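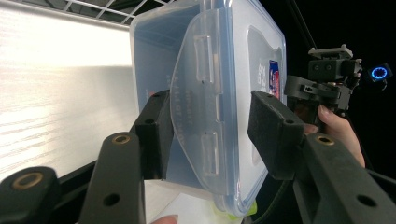
Gemavwood Support replied that a beeping refrigerator is a refrigerator doing its job, and asked whether the door was closed.

Support > Refrigerators > Noise and Alarms > Ticket 1157

May. Posted by the ticket owner, Ruddale

The door was closed. I want that on the record early, as it comes up again.

Original problem, pasted from the form: Gemavwood bottom-freezer refrigerator, bought new from Hornstead Appliance, sounds the door alarm at 2 a.m. with the door shut and everyone in the house asleep. Three short beeps, a pause, three short beeps. It stops when you open the door and close it again. Then you are standing in the kitchen in your socks with all the lights on, so it has gotten what it wanted.

The form had a box for "What were you doing when the problem occurred?" I put "sleeping." The form would not accept fewer than ten characters. I put "sleeping in bed."

Things I tried before opening the ticket

Wiped the door gasket with warm water and dish soap, including down inside the folds. There was a quantity of crumbs in there that I'm not going to discuss. Dried it with a dish towel. No change that night.

Did the dollar bill test on all four sides. You shut the door on the bill and tug, and if it slides out easily the seal is bad at that spot. Firm on the top, firm on both sides, a little lazy at the bottom corner on the handle side. I noted this and then ignored it, which was a mistake, see below.

Unplugged the refrigerator for ten minutes and plugged it back in. It played its little startup tune. I had forgotten about the tune.

Read the manual. The troubleshooting page lists "Alarm sounds" and, across from it, "Door is open." There is no second row.

First round with support

They asked for the reading on the display. It says 37 all day long. They asked for a reading from a separate thermometer, in a glass of water on the middle shelf, left overnight. That came out at 40, which they described as "at the upper end of normal" and I would describe as a disagreement between two thermometers, one of which I trust.

They asked me to check that nothing was holding the door open. I moved the tall stuff out of the door bins and put the leftovers in flat boxes with lids that clip down, so nothing could stick out past the edge of a shelf. I also pulled the crisper drawer and pushed it back until it clicked. It hadn't been clicking before. I felt hopeful about the click.

Alarm went off at 2 a.m. as usual.

They asked if the refrigerator was level. I said I would check. Support marked the ticket "Resolved, customer checking." I would like to suggest to whoever designs these things that those are two separate conditions.

Second round, ticket reopened

Level first. It was fine side to side. Front to back it leaned very slightly forward, toward me, like it had something to say. The manual wants it leaning back a hair so the door falls shut by its own weight. The front feet turn with a wrench behind the kick plate, and the kick plate comes off with two screws and some language. Raised both front feet until the door swung closed from halfway.

Door now shuts beautifully. Alarm still went off.

At this point I stayed up for it. I brought a chair into the kitchen, turned off the lights and sat there feeling like a man guarding a melon patch. Shortly before two, the compressor shut down with its usual shudder. Then there was a fan noise, then a tick from the bottom of the door, and then the beeping. I put my hand flat against the lower corner on the handle side and pushed. It stopped.

So the refrigerator was right, in its way. It thought the door was open, and in that one corner it was, by the thickness of nothing much.

I wrote all this up for support with the fan and the tick in order. The answer said that the 2 a.m. timing matched the automatic defrost on a unit that was first plugged in at an hour that put it on that schedule, and that a weak spot in the gasket might let go when the inside warmed up a little. This was a good answer and I was annoyed by how long it had been sitting in somebody's head. They also asked, in closing, if the door was closed.

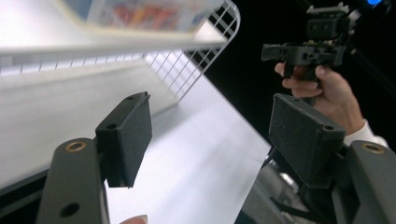 The gasket

Gemavwood doesn't sell the gasket by itself. They sell the door, with a gasket on it, for a price that made me go back and look at the crumbs with more affection. Hornstead said to ask Gemavwood. Gemavwood said to ask the retailer. I asked Babaei Parts, who had it in a tube, rolled up, and wanted to know if I needed white or gray.

Notes for anyone doing this one:

- Order by the number on the sticker inside the fresh food compartment. The one on the front of the manual covers several refrigerators and only one of them is yours.
- It arrives creased. Lay it in a warm bathtub for a bit and most of the creases relax. The corners take longer.
- The old one pulls out of its groove by hand, starting at a top corner. Clean the groove while it's empty.
- Press the new one in at the corners first and then along the sides. If you start on a side you end up with extra gasket at the last corner and nowhere to put it. Ask me how many times.
- A stubborn spot can be talked down with a hair dryer on low. Keep it moving.
- Shut the door and leave it shut for a few hours. Tell the household. Tell them again.

Status

Quiet since the new gasket went on. Thermometer in the glass now agrees with the display, more or less, and the dollar bill holds on all four sides. I woke up at 2 a.m. anyway, several nights running, and lay there listening to it not beep.

Ticket 1157 can be closed. I'd appreciate it if the notes could say "gasket" and leave off "customer closed door," which is what the last summary email said.

Still open, and I'm told it needs its own ticket: how to turn off the startup tune.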